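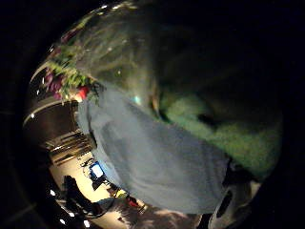 Fabrics and Cut Flowers in a Shared Living Room
Project report, Textiles and Interiors, second term
Vibeke Hallgrímsson and Guangming Lü

1. Background

Our task was to pick one room that people use every day and change how it feels using only soft materials and plants. We could not paint, drill or move anything fixed. The budget was 700 kronur per person per week over the term, which is not much, so most of the fabric came from the remnant bin at Norðdahl and from our own closets.

We chose the living room on the second floor of Stakisent, the student house where Guangming lives. It has a lot of dark brown wood, and residents had told us it felt cold in the evening.

2. Materials

The main piece is a large grey-blue cloth with a soft surface. It wrinkles easily and we decided early on not to iron it, as it would only wrinkle again after one evening of use. The second piece is a fuzzy green fabric, placed next to the cloth and partly tucked under it. We tried a mustard cotton first, but it looked too bright against the wood.

For flowers we used a mixed bouquet with purple-magenta blooms, one red flower and plenty of green leaves. The leaves matter more than we expected. They pick up the green of the fabric, so the two materials look related even though the textures have nothing in common.

3. Method

We tested 4 arrangements for one week each:

Arrangement A: grey-blue cloth only
Arrangement B: green fabric only
Arrangement C: both fabrics, no flowers
Arrangement D: both fabrics and a bouquet

At the end of each week we left a short form on the table. Residents rated the room for warmth, comfort and tidiness and could write comments. We got 9 forms back in most weeks. In week two a few were lost when somebody cleared the table, so B is based on a smaller group.

4. Results

D scored highest for warmth, with C close behind. A scored highest for tidiness. The folded, single-color look seems to read as neat, while two fabrics overlapping at an angle look casual and to some people messy. One resident wrote "looks like someone just got up from a nap," and gave it full marks for comfort.

The green fabric got the most comments. People liked touching it. It also sheds, and we found green fluff on the grey-blue cloth every time we shook it out.

The flowers were the largest running cost. A bouquet from Trametti is 2,000 kronur and lasted nearly a week before the petals started to drop. Changing the water in the morning helped a little.

5. Problems

We did not control the lighting. The forms were filled in at different times of day, and in dim light the grey-blue looks much cooler than it does at noon. We should have asked everyone to answer at 8 p.m.

The order of the arrangements was also fixed, so people may have rated D higher partly from getting used to the project.

6. Next steps

Guangming will hem the green fabric to reduce the shedding. We would also like to repeat C and D with a potted plant in place of the bouquet. The residents have asked to keep both fabrics over the summer, and we will collect them in July.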